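**Subject: Re: [tuncombe-shared] Whiteboard, again**

On Thursday, the Maddocks room wrote:

> Could whoever used the brown marker please clean up after themselves? We have a bottle of Pruto under the sink for exactly this. It takes one squirt and a paper towel. I don't see why this has to be a thread every May.
>
> Also the good eraser is missing again.

Well, here we are, it's May and it's a thread.

I'll take the eraser first, as that one is easy. It's in the drawer with the dead batteries. I put it there because the felt had gone so dark it was adding more than it took off. If you'd like it back, you know where it lives, but please don't use it on anything you care about.

As for the one squirt and a paper towel: I gave the board most of my lunch break. Pruto did a lovely job on the green and on the phone number somebody had boxed in twice with "DO NOT ERASE" (sorry, if you needed that). On the brown it mostly moved things sideways. I then tried the Skistosum wipes from the supply closet, which smell like a pear that went to dental school, and got a little further. I also tried dish soap. I also tried writing over it with a fresh dry-erase marker and wiping quickly, which my sister swears by and which left me with a bit more to wipe.

So the current state of the surface is brown smudges, a few faint blue lines, and a stack of short reddish-brown streaks like the rungs of a ladder that somebody gave up on.

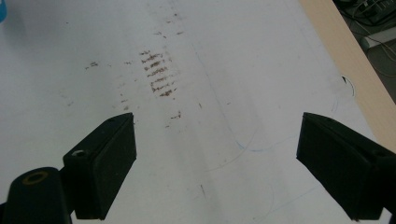

Before anyone writes back with "just order a new one," I looked. The size we have is $640, or $703 with the tray, and the tray is where the pens go to dry out with their caps off. We have $400 left for the whole room until the fall, and I would like some of it to be coffee.

What I'd propose is that I try rubbing alcohol on one small corner next, and if the corner survives I'll do the rest. Please don't write anything on it until I've reported back. If you absolutely have to, use black, and use the pens from the mug. The ones in the jar are for cardboard boxes. I've now put a label on the jar, in brown, so at least we know that'll stay on.

Still accepting confessions off-list.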